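Beltbridge street delivery trial
Progress report to the Kubíček fund
Prepared by Annick Vasseur, May 24, 2020

Where we are

The big news since our February report is that we have held our open day, and it went better than any of us had dared to hope! We had planned it as a fairly modest thing, a chance for residents and the parish office to see the delivery robot up close and ask whatever they liked. What we got was a steady flow of people from mid-morning until we packed up, most of whom stayed much longer than they had meant to, and a long list of comments that has already changed what we plan to do next.

Your grant paid for the second set of wheels, the larger battery and the hire of the yard at Cesovham, so this report goes into some detail on how each of those earned its keep.

How the day was set up

We used the yard as our base and kept visitors in small groups, spaced well apart, with a chalk line marked out for each household. The gate stayed open all day so that people could come and go without bunching up. Rigoberto Cuautle ran the demonstrations and I looked after the table, which meant answering questions and writing them down. We had printed a simple one-page sheet saying what the robot can carry, how fast it goes and who to ring if it is ever found stuck.

The demonstration came in two parts. In the yard, visitors watched the robot collect a box from the loading shelf, turn, and take it to a numbered door at the far end. After that, anyone who wanted to could follow the robot out of the gate and along the road, walking behind Rigoberto. We had expected the yard part to be the favourite. It wasn't even close. People wanted to see it out on a proper street, dealing with kerbs and rough ground and the odd parked bicycle, and the walks filled up straight away.

What people saw in the yard

The loading shelf worked every time in the morning. In the afternoon it jammed once, when a box had been put in with its flap open, and Rigoberto freed it by hand while a group was watching. I was cross about it at the time, but it led to one of the best conversations of the day. A retired postman in the group wanted to know how we would spot a badly closed box before it went in, and he had several good ideas, the simplest being a strip of card fixed across the mouth of the shelf at the right height. We made one out of a cereal packet the same evening. It does the job nicely, and a tougher version is now on the parts list.

The robot's voice was less of a hit. It says "please let me pass" when it is blocked, and almost everyone found it too loud. We turned it down at lunchtime. Two of the younger visitors asked if it could say thank you as well, and it now does.

The larger battery

Very pleased with this. The old battery would have needed changing partway through the day. The new one, supplied by Borkiron, has a stated life of 2000 charges and ran from the first demonstration to the last without a swap. It is heavier, and we did notice the robot taking a little longer to stop when going downhill. Rigoberto has lowered the top speed on slopes for the time being, and I would like to keep it that way until we have had a proper go at the brakes.

What people asked

Most questions fell into a handful of groups. Will it come up to my door or stop at the gate? (At the gate, for now.) What happens in heavy rain? (It waits under cover and sends a message.) Does it record what it sees? We took particular care over that one. The pictures are used to find the way and to check the road surface, and we explained how long they are kept and how to ask for them to be removed. Several people told us they had been worried about this before coming and were glad to have someone to put it to in person.

There was also a good deal of interest in whether a neighbour could send something to another neighbour, which we had never thought of as a service at all. Soup was mentioned more than once. I have put it in the plan as a small trial.

Out on the road

The street walks gave us the most to work on. The route follows a quiet residential road with big trees on both sides, and it is a tougher test than it sounds. The concrete is a bit uneven, the light is poor under the branches, and there is one broken and patched strip that runs right across the lane with loose bits lying along it. With the old wheels we would have gone the long way round to avoid a place like that. The new ones are wider and softer, and they took it at walking pace with the box still level, to a small cheer from the group behind.

The pavement on the left is harder going. It has dirt and fallen debris on it and some dark stained patches, and the robot is still too cautious about dark ground, which it tends to treat as a hole. It stopped on two of the walks and had to be told to carry on. For the moment we are keeping it to the edge of the road on this stretch, with a person walking behind.
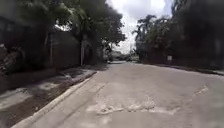 Money

The yard hire came to 1000 and the wheels to 2000, both as budgeted. The battery was covered by the equipment line and we have nothing further to claim against it. Printing and chalk were paid for out of our own funds. I will send copies of the invoices separately.

What we would do differently

Start the street walks earlier and run more of them. Have a second person at the table, as I missed a few questions while I was writing down others. Put up a sign at the bus stop, because two families walked straight past the gate and only found us on the way home. And bring a spare box or two: by the end of the day ours was looking very sorry for itself.

Next steps

We have 3 jobs lined up before the next report. Rigoberto will work on the dark ground problem, using the pictures gathered along the route. I will write to everyone who left an address, with the answers we couldn't give on the day. Then we will run the neighbour-to-neighbour trial between a few houses on the same road, with one of us walking along each time.

We would love to have someone from the fund join us for one of those runs. Stout shoes are a good idea, and we will happily let you load the box.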